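**Speaker notes: bench preparation, Wurkcombe session, 29/03/2025**

Welcome the group on behalf of Rokivgate. State the subject: laying out a small bench before any handling begins.

Begin with the covering. Brown paper should reach most of the way across the white top. Soft wrinkles are acceptable.

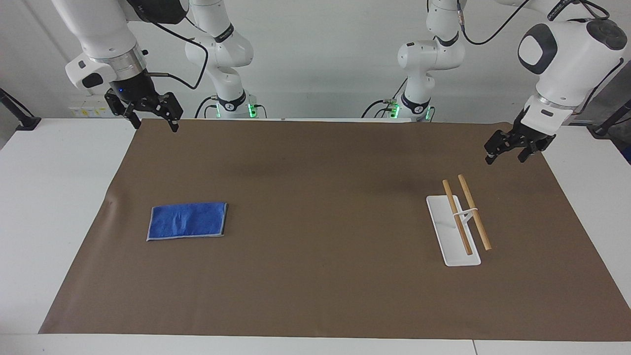

Yayra Dramani asks whether the paper ought to be taped down at the corners. Reply that Rokivgate leaves this to each site.

Proceed to the items. The tray and the cloth are to be kept well apart, with the cloth folded. Two dowels may be held together with a single rubber band.

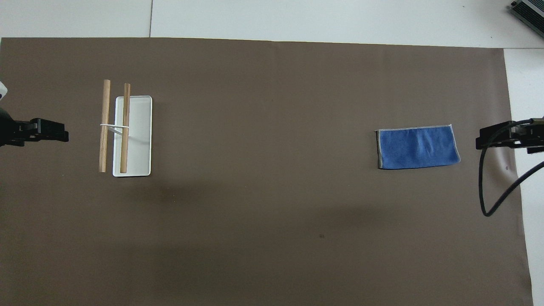 Dowels are issued in pairs and returned in pairs. Refer to the handout for storage, then give the floor to Edvin Aasen.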